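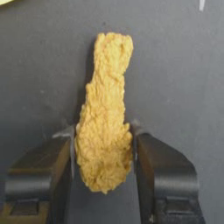
3 min read

Fried chicken is the part I get asked about most, so let's do the failure that cost me the most evenings: the slow slip. You close the gripper on a drumstick, everything looks great, the arm lifts, and halfway to the tray the piece slides down between the fingers and lands on the table. No error. The controller happily carries on and "places" nothing at all.

I hit this in November while setting up a little two-finger cell for a friend's lunch counter project called Dorisik. The arm is a Skavberg, the gripper is a Plemis parallel one with soft gray pads on the inside corners of the fingers. If you have different hardware the menus won't match, but the steps should.

First, stop the arm properly

I know, I know. But the first time it happened to me I reached in to grab the piece while the program was paused, and paused isn't stopped! The gripper opened and closed again with my hand maybe an inch away. Hit the e-stop, wait for the drive light to go off, then reach in. And throw away anything that hit the table.

Look at the pads before you touch the software

I wasted two evenings on force settings when the problem was crumbs. Breading is rough and craggy, which sounds like it should be great for grip, but the little crumbs break off and pack onto the pad. After enough picks you're holding the piece with a layer of grease and loose crumbs. Wipe both pads with warm soapy water, rinse, dry them, and press a clean paper towel against each one. If you get a shiny spot on the towel, do it again.

While you're there, poke around in any recesses in the finger bodies. Crumbs love them.

Check where you're gripping

A drumstick wants to be held at the fat end, right at the widest point, with the narrow end sticking up free above the fingers. If you close too far below that, the pads land on the part that tapers to a point, and squeezing pushes the whole thing up and out. Too far above and you've got the opposite problem: the weight hangs below the pads and it creeps down.

My grasp height had drifted 3 mm after I bumped the mount. Tiny, right? Enough to ruin a whole batch. Re-teach the height using a real piece of chicken and look at it through the wrist camera before you lift. A bit of lean is fine. Mine usually tips slightly to one side and holds okay.

Now the force

Start low and go up in small steps. I ended up at 24 percent on the Plemis scale, and anything much above that cracked the coating, which made more crumbs, which made it slip sooner. Lovely little loop. At each step, close, lift a couple of inches, hold, and watch. If the piece creeps, go up a step. If you see the breading give way, go back down and look at your grip height again.

Add a check so it can't fail quietly

This is the bit I should have done on day one. Read the finger gap right after closing and save it, then read it again at the top of the lift. If the second number is smaller by more than 2 mm, the piece is moving. In the Dervishi script editor I just put a compare block after the lift and sent the "bad" branch to a full stop with a message. Don't send it to an automatic retry — you don't want the arm diving back down while somebody is cleaning up a dropped drumstick.

Test the branch on purpose, too. Close on a piece of soft foam, arm stopped, trick the saved value by hand, then step back and run it slow. If it doesn't stop, fix that before any more chicken goes near it.

With clean pads and the height fixed I ran 74 picks before I saw any creep, and the check caught that one. I wipe the pads well before that point now. Next I have to sort out wings, and I'm not looking forward to it.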